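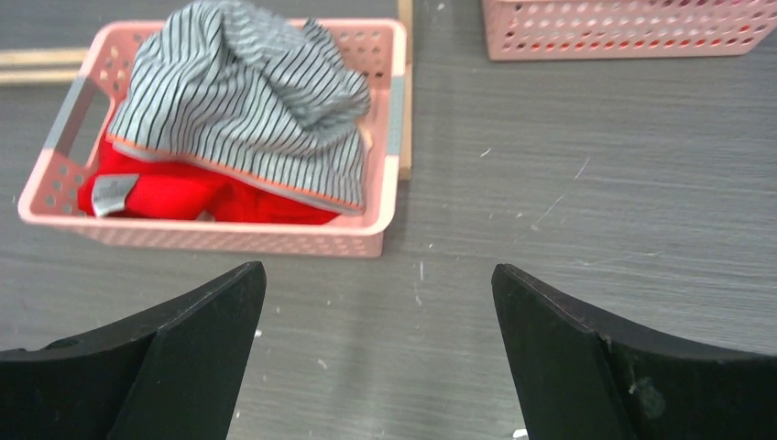 Stilteo two-finger gripper with wrist camera: review after a month of laundry

Reviewed by Noémie Jacquet
Saturday, February 26, 2022

Tested on: Asov tabletop arm, six joints
Compared with: Landry soft-finger gripper
Price paid: $1,483 with camera bracket and cable
Bought from: Cenarlow web shop

I sort and move clothes with a small arm, mostly out of one perforated plastic basket and into another. The clothes are ordinary ones, a striped garment with orange trim, a red piece with a sewn-in tag, and so on. I had been using the Landry soft fingers and wanted something narrower that could get down into a basket without pushing the whole pile around. The Stilteo has long black fingers that taper to a point, so I ordered one.

Setup

The gripper bolts to the Asov flange with the four screws in the box. The adapter plate is sold separately for older arms, so check your flange before you order. Mine fit without it. The cable is stiff for the first few days and needs slack at the last joint, or the wrist will pull on it when it turns past 90 degrees. I had the fingers opening and closing from the control software in 44 minutes, and a good part of that went to finding the right firmware file. The link on the quick start card goes to an old page.

The camera

The camera sits behind the fingers and looks out between them. Both tips stay in view when the gripper is open, at the bottom of the picture, and that is the main reason I would pick this bracket over a separate camera on a stand. You can line up the gap with the piece you want and see where each tip will land.

Thin stripes and the edge of an orange hem come through clearly under flat room light. So do small scratches and white specks on a gray table, more clearly than I would like. Lettering on a clothing tag is another matter. Do not count on reading care labels with it.

The fingers do take up a lot of the view. They are black and matte, which keeps glare low, but anything directly under them is hidden. I move the arm back before taking a picture of the whole basket.

Picking up cloth

With one loose piece on a flat table, the Stilteo and the Landry did equally well. In a basket the Stilteo was better. The points go in between folds and close on one layer most of the time. The Landry fingers are wider and tended to bring up two pieces together.

Tight, flat folds are harder. The tips slide over a smooth matte fabric if they come in at a low angle. Coming straight down works better, and so does aiming for a hem or a raised fold. I set the closing force at 12 newtons for knits and left it there. Higher settings left a crease in the cloth and did not hold any better.

I also tried moving a basket by the slot at its short end. One finger goes through, the other closes on the outside of the wall, and it will drag the basket across the table. I would not lift a full one that way. The basket tips and the load ends up on one finger.

Wear

The fingers pick up pale smudges and scuffs quickly. Most come off with a damp cloth. So far the tips are still sharp and they still meet evenly. I have had 2 faults, both a lost connection after the arm had been idle overnight, and both cleared when I unplugged the gripper and plugged it back in. Cenarlow answered my email the next day and said a firmware fix was planned.

What I would change

The opening speed is fine but the closing speed has only three settings, and the slowest one is still a little fast for light fabric. The camera bracket has no tilt. The manual covers rigid parts at length and gives cloth half a page.

Should you buy it

If you mostly handle round or fragile things, the Landry is the better buy and costs less. For cloth in baskets, bins or drawers, the Stilteo is the one I have left on the arm. Spare fingers are sold in pairs, and I have added a set to my next order.

Rating: 4 out of 5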